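Learning by hand

On the second floor of a former bedding warehouse in Numport, an operator called Kalliopi Milošević is teaching a robot to put the cap back on the toothpaste. She wears a headset and holds a controller in each hand. When she turns her left wrist, the robot turns its own. She has been at it since nine, and by the time she stops for lunch she will have done the same job dozens of times.

Her employer, Pulimby, records household tasks for companies that build robots. The idea is simple enough. Writing out instructions for tidying a washbasin is close to hopeless, as no two basins are left in the same state. It is easier to have a person do the job through the robot's arms, save every movement, and let the software find the pattern. A single task needs 600 usable recordings before the engineers will look at it. Some need 700.

Milošević used to drive a crane at a container yard, and she says the two jobs have a good deal in common. "You learn where the lag is and you stop fighting it," she says. "New people pull too hard. They see the hand is late and they pull more, and then it knocks the cup over."

There is an older method, still used in the room next door. The operator takes hold of the arm itself and walks it through the motion, with the motors slackened so that it gives way. It is slower and harder on the shoulders, but for wiping and pressing many of the staff prefer it — you can feel the surface push back.

Most of the building is given over to mock rooms, known by the names of the streets outside. Stojanovska is a kitchen. Iler is a bathroom, with a basin, a mirror and a towel on a rail, and things are moved between recordings so that the robot does not learn one layout and nothing else.
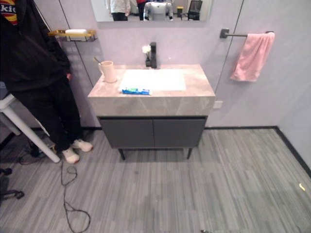
The recordings that go wrong are kept too, in a separate folder. A dropped brush followed by a good recovery can be worth more than a clean run, provided the operator marks it properly. Milošević marks hers in a paper notebook first and copies them across at the end of the shift. The last entry before lunch was number 744, a towel folded in half and hung up again, with a note beside it: "left hand late, keep".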